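Food Assembly Cell Inspection Checklist, Bench Type, with Comments
Site: Pandville. Cell: burger assembly, single arm. Sheet 1302. 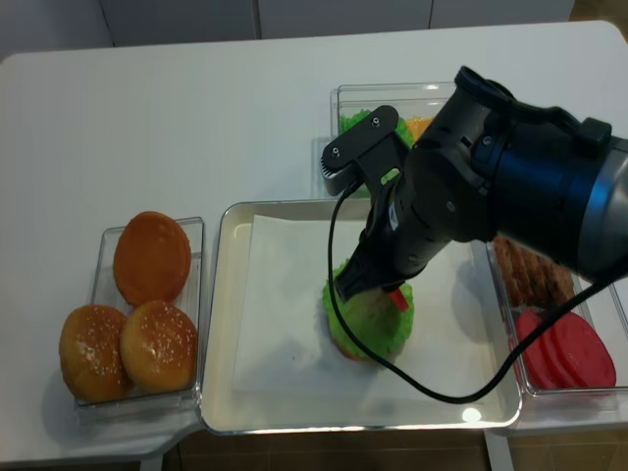

This checklist is for any bench cell where one arm puts food together from open containers. It was first written for the Gornau line and has been cut down for the bench cells. Fill it in at the start of every shift, and again after a gripper change, a program change or a spill. Mark each item Pass, Fail or N/A. A Fail in sections A to C means the cell stays off until it is fixed and signed for. A Fail in sections D to G can be run for the rest of the shift if the shift lead agrees in writing.

Comments under the items are from the last full inspection, by Ayana Gashaw. They stay on the sheet until the next full inspection replaces them.

SECTION A. BEFORE ANYONE REACHES IN

A1. Emergency stop is within arm's reach of the operator's normal standing place.
Result: Pass
Comment: Tested from the standing place and from the side. The arm stopped both times. Reset needs a separate press at the controller, as it should.

A2. Arm does not restart by itself when the stop is released.
Result: Pass

A3. Speed is set to the reduced value while a person is working at the bench.
Result: Fail, corrected
Comment: The reduced value had been put back to the full one after a program upload. Kerr have been asked to lock the setting so that an upload cannot overwrite it. Until they do, read the value off the screen at every start and write it in the log. Do not go by how fast the arm looks.

A4. Operator knows how to free a trapped hand with the power off.
Result: Pass
Comment: Asked two operators to show me. One was quick. The other had to look for the brake release and has been shown again.

A5. Sleeves, lanyards and apron strings tucked in.
Result: Pass

SECTION B. ARM AND MOUNTING

B1. Base bolts tight, witness marks in line.
Result: Pass

B2. No cracks, oil or loose covers on the joints.
Result: Pass
Comment: Check the underside of each joint with a torch. Dark housings hide grease very well and a quick look from the front is not an inspection.

B3. Screws on the housings all present.
Result: Pass
Comment: Compare with the fastener sheet kept with the cell. If a screw is missing and cannot be found, treat it as being in the food. Stop, bin everything open on the bench, and log it as a foreign body event.

B4. Arm moves through its full working path with no knocking or scraping.
Result: Pass

SECTION C. GRIPPER

C1. Bracket screws present, tight and marked.
Result: Pass
Comment: The two on top of the gripper bracket are directly over open food for most of the cycle. They get checked by hand with the driver, every shift. Looking at them is not enough.

C2. Fingers close evenly and without a gap on one side.
Result: Pass

C3. Fingertips clean, no splits or lifted edges.
Result: Pass
Comment: Run a gloved thumb along the edge. Replace a tip at the first nick. Do not trim it and put it back.

C4. Grip force matches the recipe for the item being picked.
Result: Pass
Comment: Lettuce and buns use the light setting. A firm setting on a bun leaves a dent that stays in it, and on tomato it pushes the seeds out over the tray. When the recipe is changed on the screen, the force has to change with it. Watch the first pick of each item.

C5. No small loose parts at or near the fingertips.
Result: Refer
Comment: There was a small red plastic piece next to the fingertips, sticking out from the lettuce on the burger. Red is a poor colour for anything near this bench, where tomato is in use and a bit of red plastic could be missed. My advice is that any clip, tab, marker or pick used at the bench should be blue, and should be on the tool list for the cell. If it is not on the list it does not go on the bench.

SECTION D. CABLES

D1. Cable not pinched, cut or worn at any joint.
Result: Pass

D2. Cable has enough slack for the full reach and no more.
Result: Fail
Comment: Too much slack. The gripper cable hangs in a long loop over the lettuce and the paper in the tray, then runs up towards the arm across the front of the container with the patties and tomato. A cable in that position can touch food, and it can also catch a container rim and pull it. Clip it along the arm. Leave only what the wrist needs to turn, and check this by turning the wrist to both ends of its travel before the clips are done up.

D3. Cable sleeve is a type that can be wiped down.
Result: Fail
Comment: Not confirmed. I could not find paperwork for the sleeve. Kerr to supply it or fit one that has it. Even with a wipeable sleeve, D2 still has to be put right.

D4. No cable crosses open food at any point in the cycle.
Result: Fail
Comment: See D2. Recorded separately so that it gets closed separately.

SECTION E. BENCH AND CONTAINERS

E1. Bench level and steady, no rocking when the arm stops sharply.
Result: Pass

E2. Surface smooth, unbroken, light in colour.
Result: Pass
Comment: The white top is a good choice. Crumbs and drips show up on it. The same goes for the paper in the tray.

E3. Containers in their taught positions.
Result: Pass with comment
Comment: Buns to the left, lettuce and cheese behind the tray, patties and tomato to the right. I would like corner stops under every container. At present nothing but care keeps them where the program expects them, and one that has moved a finger's width will give a bad pick or a finger driven into the rim.

E4. Food sits fully inside the container, below the rim.
Result: Fail
Comment: One sesame bun overhung the left edge of its container, and the plain bun at the back was propped up against the wall. Buns should lie flat with clear space to each side. If three will not go in flat, load two and top up more often. An overhanging bun can be knocked out, and it also puts the top of the bun at a height the program does not expect.

E5. Raw and ready-to-eat items kept apart.
Result: Refer
Comment: Patties stand at the back of the right-hand container with the tomato slices in front of them, in the same container. At Pandville only cooked patties are allowed on the bench, so this is not a raw meat fault. I still want them split. The patties and the tomato have different holding limits, and when one goes over time the whole container has to go. Use two small containers or a fixed divider.

E6. Containers free of chips and cracks.
Result: Pass
Comment: Clear plastic chips are very hard to find in food. Hold each container up to the light before loading. Any with a chipped corner goes in the bin straight away, so that it does not find its way back on to the shelf.

E7. Tray paper flat and held.
Result: Fail
Comment: The edges of the sheet were lifted and creased. Lifted paper can be picked up with the food or dragged by the cable. Cut the sheet to the floor of the tray and press it down at the corners. Change it after each burger, or sooner if it tears.

SECTION F. CLEANING

F1. Gripper fingers cleaned and sanitised before start.
Result: Pass

F2. Fingers cleaned when moving from patties to salad.
Result: Fail
Comment: There is no pause for this in the program. Hesura's own rule for bench cells asks for one, so the program is out of line with the rule. Add a stop and a prompt on the screen.

F3. Bench, tray rim and container rims wiped.
Result: Pass

F4. Underside of the arm wiped over the food area.
Result: Pass
Comment: Use the damp cloth only. No spray while containers are open.

F5. Floor below the bench clear and dry.
Result: Pass
Comment: Dropped lettuce on tile is a slip risk. Pick it up when it falls and do not leave it for the end of the shift.

SECTION G. RECORDS

G1. Log shows program version, force settings and speed.
Result: Fail
Comment: Speed was not being written down. See A3.

G2. Time out of the fridge written on each container.
Result: Pass
Comment: Checked at loading. Write on the removable label, never on the container itself.

G3. Stops and failed picks logged with a reason.
Result: Pass with comment
Comment: "Arm stopped" is not a reason. Write what it was picking, from which container, and what you found when you looked.

ACTIONS OPEN

1. Clip the gripper cable along the arm and recheck D2 and D4. Before next use.
2. Sleeve paperwork or new sleeve, D3. Kerr, by the end of November.
3. Lock the reduced speed value, A3. Kerr, same visit.
4. Remove red plastic items from the bench and issue the tool list, C5. Before next use.
5. Corner stops and divider, E3 and E5. Order with the next parts request.
6. Add a cleaning stop between patties and salad, F2. Before next use.
7. Brief operators on loading buns and laying the paper, E4 and E7. Sunday shift first, then the others.

Running with section D open was not agreed. Cell to remain off until actions 1, 4 and 6 are signed.

Inspected by: Ayana Gashaw
Copy to: shift lead, Pandville; Hesura safety file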